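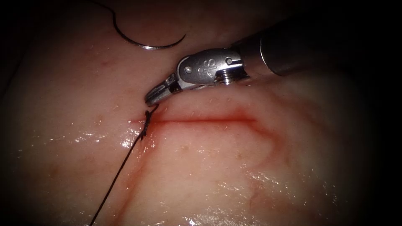

**Stevuden** is a tabletop suturing robot built in the shared workshop at Stisuvgate, where construction began in October with a working budget of 2,000 dollars. It has two arms, a fixed camera and a control program named Seradon, and it was designed to tie single stitches in tissue under the direction of an operator. The arm in view carries a surgical instrument of the gripper type, with a gray cylindrical shaft, a silver wrist and narrow jaws with a serrated inner edge. In ordinary operation the curved needle may be laid on the tissue while the jaws attend to the black thread and the knot at the end of the incision.

## Construction

The base is a steel plate bolted to a workbench. Both arms were assembled from parts machined in the workshop, and the instruments were bought used and fitted with adapters. Each wrist is moved by cables running through the shaft to a motor pack known as the Mowat drive. The first version of the drive lost tension after 200 cycles. A second version, with larger pulleys and a spring tensioner, was tested to 3,000 cycles before it was installed.

## Control

Seradon runs on a desktop computer and takes its commands from a pair of hand controllers. Hand motion is scaled down before it reaches the arms. The program stops both arms when a motor draws more current than its set limit, and the operator must then clear the fault by hand.

## Use and limitations

Stevuden is used for bench practice only and has no approval for medical use. Sessions are limited to 15 minutes, after which the cables are checked and the wrists returned to their zero position. The drive has no force sensing at the jaws, and thread tension is judged from the camera view. Replacement cables are kept at the Stisuvgate workshop.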